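備品箱・小物箱 月次点検表(コメント欄つき)
Clasis 二階 共用作業室 11月分

記入のしかた
判定は「良」「要観察」「要処置」の三つ。「まあまあ」「気持ち的には良」は集計できないので使わないこと。先月は「良(願望)」が二件あった。願望は要観察に読み替えて集計した。
コメント欄は任意だが、判定が「良」以外のときは必ず書く。「同上」は上の行に何か書いてあるときだけ使える。

1. 箱の置き場所

1-1 箱が机の端からはみ出していないか
判定:良
コメント:四台とも内側に収まっている。窓側の机だけは天板が狭く、箱を置くと人間の肘がはみ出す。肘は点検対象外。

1-2 机のがたつき
判定:要観察
コメント:入口側の机、脚の下に折った紙がはさんである。開いてみたら去年の点検表だった。当時の判定は「良」。紙をはさんでいるあいだは確かに良なので、嘘は書いていない。ゴム脚を注文済み。届くまで紙を続投とする。

1-3 通路の幅
判定:良
コメント:台車が通る。ただし空の台車で測った。荷物を載せた台車では、荷物の載せ方に性格が出るので測っていない。

1-4 床のカーペット
判定:良
コメント:めくれなし。コピー機前のつぎ当ても浮いていない。色の差については安全上の問題ではないとのことで、今月も見なかったことにする。

2. 箱の本体

2-1 縁の割れ、欠け
判定:良
コメント:手袋をはずして一周なでた。素手でやるなと前回書かれたが、手袋をすると割れがわからない。次回から、目で見て、それから手袋でなでる、の順に改める。

2-2 底の汚れ
判定:要観察
コメント:二号箱、中性洗剤でこすったが取れない染みがある。ぬめりとにおいはない。Makoriの洗浄剤も試したところ、染みはそのままで、まわりだけきれいになった。結果として染みが目立つようになった。

2-3 底のたわみ
判定:良
コメント:持ち上げて確認。中身を出してから持ち上げること。これは全員が知っているはずのことだが、今月も書いておく。

2-4 箱の番号札
判定:要処置
コメント:三号箱の札がない。四号箱に札が二枚ある。推理の必要はなさそうなので貼り直した。処置済み。

3. 仕切り

3-1 仕切りのぐらつき
判定:良
コメント:指で押して動かなければ良。体重をかけて押せばたいていの物は動く。前回の「要処置」二件のうち一件は、どうもそれだった。

3-2 表面のすれ、はがれ
判定:要観察
コメント:一か所、下のほうの色がはげてきている。使うのに支障はない。粉が出たり、めくれた角が指に引っかかるようになったら要処置に上げる。紙やすりで整えたいという申し出があったが、前にそれで面積が倍になったので遠慮してもらった。

3-3 継ぎ目のテープ
判定:要観察
コメント:端から爪を入れてみて、浮かなければ良。一号箱は浮いた。爪を入れたから浮いたという説もある。説が分かれたので要観察。押さえ直して来月また見る。爪は入れない。

3-4 留め具(クランプ類)
判定:良
コメント:ばねの戻りよし。はさむ面のゴムは片方が少し固くなっている。固くなった物から順に交換、予備は棚の11番の引き出し。なお予備を自宅のカーテンに使っている人は、年内に戻してくれれば何も聞かない。

4. 中身

4-1 中身の一覧と現物が合っているか
判定:要処置
コメント:一覧の最終更新がいつか、紙が色あせていて読めない。一覧にあって箱にない物、箱にあって一覧にない物の両方がある。後者のほうが多い。箱というのはそういうものだと思うが、点検表としては要処置。

4-2 刃物、針、画びょうの混入
判定:良
コメント:なし。六月に画びょうが出て以来、全員が箱に手を入れるときの速度が目に見えて落ちた。たいへんよいことなので、このまま怖がっていてほしい。

4-3 生もの
判定:要観察
コメント:レモンがあるときは、押してみて柔らかければ交換。本物かどうかの議論を毎月するのはやめて、押す。押しても意見が割れたら、においをかぐ。それでも割れたら来月にまわさず、その日のうちに箱から出すこと。箱に入れっぱなしのレモンが自分で結論を出すのを待ってはいけない。

4-4 ブラシ類の毛の抜け
判定:良
コメント:十回こすって抜け毛が二本まで。三本抜けたら要観察。ブラシは乾かしてから戻す。濡れたまま戻して、となりの物を湿らせる事件が年に一度ある。今年の分はもう終わったので、十二月は起きない見込み。

4-5 透明な袋、包み、細かい部品
判定:要処置
コメント:くしゃくしゃの透明な物は、見ただけでは空なのか中に何か入っているのか判断がつかない。ごみだと思って捨てる前に必ず広げて見る。これで一度、Havauの交換部品を一式捨てている。買い直しが851円、送料のほうが高かった。細かい部品は小袋にまとめ、袋に中身の名前を書く。「いろいろ」は名前ではない。
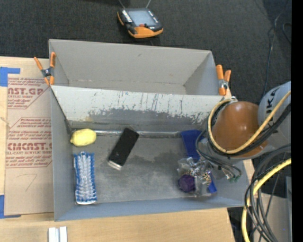

4-5について、Brirbridge棟の担当からコメントがついた。うちでは小袋をやめて蓋つきの小さい容器にした、袋だとどうせまた丸まって箱の隅に集まるし、広げて見る手間も毎回かかる、容器なら振れば音がするので空かどうかもわかる、とのこと。ただし蓋がしょっちゅう行方不明になるので、蓋の点検欄が増えたそうだ。点検欄が増えるのは困る。こちらは当面、小袋でいく。容器が余っているなら二つほど試しにもらいたい、とは返事しておいた。

4-6 重さ
判定:良
コメント:片手で持ち上がらない物は入れない。持ち上がるかどうかには個人差があるので、一番自信のない人が持ち上げて決める。今月の係は私だった。

5. 片付けと清掃

5-1 使ったあとに元の位置へ戻っているか
判定:要観察
コメント:木曜の夕方に見ると、だいたい戻っている。朝に見ると戻っていない。夜のあいだに物が歩くはずもないので、点検を朝に移した。おかげで判定が一段下がった。正しい判定である。

5-2 仕切りのどちら側に入れるか
判定:要処置
コメント:「使う物は手前、空けておくのは奥」という決まりが、貼り紙では逆になっていた。両方の言い分を守る人がいるため、箱ごとに流派がある。貼り紙のほうを直した。奥に入れていた人は今日から手前へ。苦情は貼り紙ではなく、この表の余白に書くこと。

5-3 拭き掃除の記録
判定:良
コメント:記録はすべて埋まっている。筆跡も同じ、インクも同じ、線の勢いも同じ。まとめて書いたことを責めるつもりはないが、祝日にまで丸をつけると目立つ。

5-4 雑巾の置き場
判定:良
コメント:箱の縁に掛けない。流しの横の棒に掛ける。棒がいっぱいのときは、雑巾が多すぎる。

6. 集計

今月の点検延べ項目数は128。四台分と、机、床、記録類をあわせた数で、上に書いたのはコメントがついたものを中心に抜き出している。残りは「良」で、コメントもなかった。
清掃用品と補修材の枠は最大160点まで。ここにゴム脚と番号札を入れる。カーテンの留め具は入れない。

7. 来月への持ち越し

・入口側の机のゴム脚取り付け。はさんであった点検表は回収して綴じる。
・一号箱のテープ。浮きが広がっていたら貼り替え。古いテープの上から新しいテープを貼らない。層になる。
・中身の一覧の作り直し。鉛筆ではなくペンで書く。
・二号箱の染み。形が変わっていないかだけ見る。何に似ているかは書かなくてよい。先月は三人が三通りの動物を書いてきた。

余白への書き込み(転記)
「奥のほうが使いやすいです」
回答:手前を使ってください。

「レモンを押しすぎだと思います」
回答:点検者は一人一回までとします。通りがかりの人は押さないでください。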